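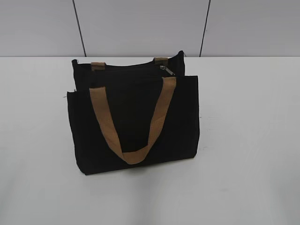
Sihan Shen wrote back after the April run-through that the lantern walk should start later, when it is dark enough for the lanterns to matter. Wenjie Yu agreed and wanted 8 o'clock. I'll come back to that near the end.

Opening. Thank the Skellden library for the room. Say who I am and that I have helped with the Mid-Autumn evening since it was held in the school gym.

Numbers first. Last year 139 people signed in at the door. The hall seats 90. We got by because the families with small children stayed outside on the grass. If it rains this year, we can't do that.

Food. Qiuyue Luo is making mooncakes again, lotus and red bean. Cut them in eighths, they are heavy. Mention that the Danish table is back -- Svend Damgaard is bringing rye bread and pickled herring, and last year it ran out before the tea did.

PAUSE for questions on food. There will be some.

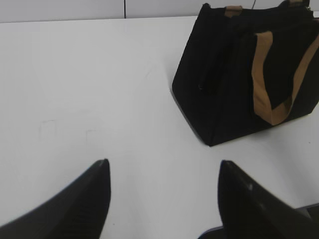
The tea table also needs two more people for the second hour. Sign-up sheet is by the door. Say this twice.

Music. Yaqin Long plays guzheng for 10 minutes, then the Virska choir. The choir asked for a step to stand on. Still looking for one.

The story of Chang'e. Keep it short. Tell the version with the archer and the elixir, and say that other families tell it differently. Ask if anyone grew up with another one -- wait, give them time.

Lantern walk. Route goes from the hall down to the pond and back by the church road. Paper lanterns with battery lights only. On the start time, I think Sihan is right, but the under-fives will be tired by then. Suggest a short loop for them at seven and the full walk at eight. Ask for a show of hands.

Next meeting is in the same room. Bring lantern frames if you have any left over.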